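The ferry to Skiltbridge leaves at 9 and I was there far too early, as I always am, clutching a paper cup of tea and feeling like a child on a school trip. It was a grey September morning with hardly any wind. Reda El Ouafi, who I had met on the bus the night before, was already asleep on his rucksack by the ticket hut, and he stayed asleep for most of the crossing too.

I had wanted to see the island ever since Tiina Hirvonen lent me her old walking guide, the one with the pages falling out. She told me to skip the harbour and go straight up to the chapel at Idwood, so of course I dawdled in the harbour for 2 hours, looking at nets and eating a smoked herring roll on the wall. I regret nothing! The chapel is a stiff climb, past sheep and low stone walls, and the door sticks so badly that I nearly gave up on it. Inside it smells of candle wax and damp hymn books. The lady dusting the pews told me that 1,000 people lived up here once, when the quarry was going, and then she gave me a plum. 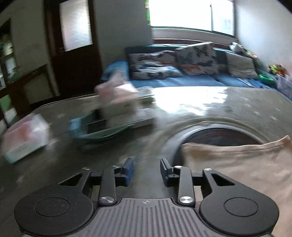 My room for the next 3 nights was at the Ezzat guest house, down a lane so narrow that my bag brushed both hedges. Mrs Ezzat makes a lentil soup I would happily cross the sea for again, and she will not hear of anyone having only one bowl. I slept like a log and woke to gulls stamping on the roof. I have come home wanting a grey rug with little white stars on it, too — my hallway could do with cheering up.

On Thursday I took the cliff path round to the old lighthouse, with my socks already wet by the first stile. More on that when I have sorted out my notes.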